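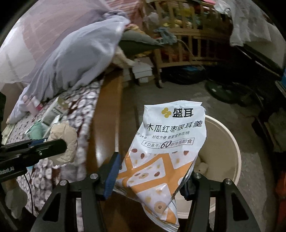 Wednesday, November 20, 2024
By Finn Ackermann

Papaya, Red Date and White Fungus Soup, Freeze-Dried (盛耳 木瓜红枣银耳羹)

Single pouch, white plastic, orange zigzag band with printed red dates and round slices. Brand and product name are in Chinese on the front. The boxed label reads FD冻干 60秒冲泡即食: freeze-dried, ready to eat after 60 seconds of steeping.

Trerkix catalog no. 1355-S. Sold singly or by the carton. Cartons ship from the Lostent warehouse; single pouches ship from the Obeidat counter. Current stock: 106 pouches.

Preparation
Empty the contents into a heatproof bowl or wide mug. Add freshly boiled water, stir once, cover, and leave for the time printed on the pouch. Stir again before serving. For a thicker soup, use less water. A lidded mug gives a more even result than an open bowl.

Storage
Keep sealed, dry, and out of direct sunlight. Freeze-dried fruit takes up moisture quickly, so use the whole pouch once opened. Do not refrigerate unopened pouches. Pouches crease easily in handling; creasing alone is not grounds for return. Check the top and side seals on receipt and report any split within 3 days.

Ordering
Minimum carton order is one. Mixed cartons with other soups are not available. Send carton inquiries to Styliani Tsolakis at the Lostent warehouse and quote the catalog number. Orders placed since July keep their original price.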